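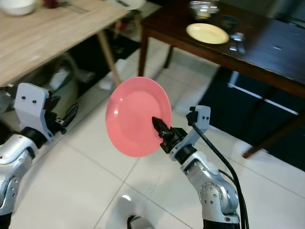
Town library in Culline starts to lend plates and bowls

Residents of Culline can now borrow plates, bowls and glasses from the public library in the same way as they borrow books. The new service opened in September in the former newspaper room on the ground floor, and in its first month it made 55 loans.

The collection has 2238 pieces. Most of them were given by households in the town and in the neighboring village of Tomoana, and the rest came from a hotel that closed its restaurant last winter. The library asked for dishes in good condition and did not ask for sets, so the shelves hold many colors and sizes.

"We had one shelf in mind at the beginning," said Ilona Somogyi, head of the library. "After two weeks we needed to move the newspapers upstairs. People here have more plates than they have cupboards."

The idea came from a complaint. Each summer the town holds many outdoor meals, for weddings, name days, school endings and the harvest, and for years the trash bins near the river were full of paper and plastic plates on the morning after. The town council discussed a ban on disposable tableware in the park two years ago, but it did not pass. Several members said that families could not be told to stop using paper plates if there was nothing to use in their place.

Somogyi wrote to the council that same month and offered the newspaper room. She asked for money for shelves, one dishwasher and a strong cart. She received the shelves and the dishwasher. The cart was bought later, from the sale of old books.

Any person with a library card can borrow up to 40 pieces at one time. Larger orders, for a wedding for example, must be reserved two weeks before and are arranged by phone. The dishes are packed in gray boxes with dividers made by Grimeo, a small packaging firm in the town, which also repairs the boxes when the handles become weak. One full box can be carried by one adult, but the library advises that two people come.

Gizella Oláh was among the first to borrow. She used dinner plates and soup bowls for the eightieth birthday of her mother, which was held in the garden of the family.

"My mother does not like to eat from paper. She says that the fork goes through," Oláh said. "The plates did not match and we put the blue ones on one side and the others on the other side. My brother thought it was a game with teams."

She returned everything except one soup bowl, which was broken by a grandchild. For this she paid the replacement fee, and two days later she brought a bowl from her own kitchen as well.

Breakage was the main worry before the opening. Until now the library has lost 11 pieces, most of them glasses. Ebenezer Ametepe, who manages the loans, expected a bigger number. He said that the dishes come back in better order than the children's picture books do.

Ametepe keeps a paper list of each loan next to the computer record. The library system was made for books, and it does not understand that one box can contain three types of things. Every box has a barcode, but the individual plates do not. A label on a plate would not survive the dishwasher, he explained, and the company that sells the system has asked for a price that the library can't pay this year. He counts the pieces by hand when a box comes back - first with the borrower, and again after washing.

Not everyone is satisfied. Ashton Trevaskis, who rents tables, tents and dinner service for events under the name Skillthorpe, said that he lost three small orders in September. He does not ask for the service to close, but he wants the town to set a limit on the number of guests.

"A birthday for 20 people was never my business," Trevaskis said. "A wedding is. If the library gives dishes to weddings for free, I can't do it cheaper than free."

The council will discuss his request before the winter break. Somogyi said she is ready to accept a limit, but she would prefer that it is tried for one season before it becomes a rule. She also said that the library has no tables or tents and does not plan to have them, and that she gives the phone number of Trevaskis to each person who asks.

The choice of dishes has also produced some discussion among the users. In the first weeks nearly everyone wanted white plates, and the white ones were always out. Na-rae Noh, who teaches cooking at the adult education center, changed this a little. She was invited to give a short evening talk at the library about setting a table with dishes from different sets, and the room was full.

Her advice was simple. She suggested to choose one thing that stays the same, for example the size or the shape of the rim, and to let the rest be different. Thick dishes should be kept together with other thick dishes, she said, and the food should go on the plates where it can be seen well. Pale food such as rice, potatoes or noodles looks better on a strong color. She repeated the talk at 6 p.m. the week after for those who did not get a seat, and the library is looking for a date for a third one.

Since the talks, the colored plates go out almost as often as the white ones. The least wanted items are cups with very small handles and a group of long fish plates. Ametepe has put the fish plates near the door with a note that they are also good for cake.

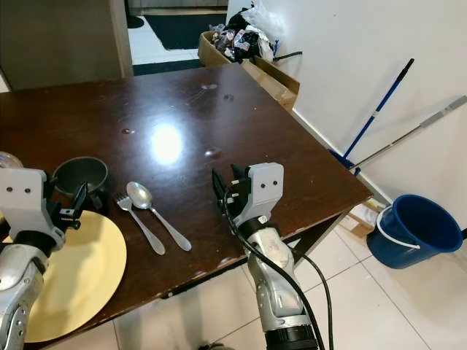
Does the borrower have to wash the dishes before bringing them back?

Borrowers should scrape off the food and rinse the dishes with water, and the library does the rest. Every piece is washed again in the library's own machine before it goes to the next person, also when it comes back clean.

The loan is free for the first three days. After this there is a small charge for each box per day, and a box that is late by more than one week blocks the card for new loans of any kind, including books. Knives and forks are not offered for the moment. Somogyi said that they are difficult to count and easy to throw away with the napkins, but she may try with spoons next spring.

The cost of running the service is low so far. Washing powder, water and electricity are paid from the normal budget of the building, and the two employees at the loan desk have taken the work into their usual hours. The council gave 1000 euros for the first year to cover repairs and lost pieces, and very little of it has been used.

New donations are stopped until the spring, when more shelves will be put in along the back wall. The library still accepts water glasses. Large serving bowls are also needed, and people who have one to give are asked to call the loan desk before they bring it.

The room is open during the normal library hours, and boxes can be returned until 7 p.m. at the side entrance, where there is no step.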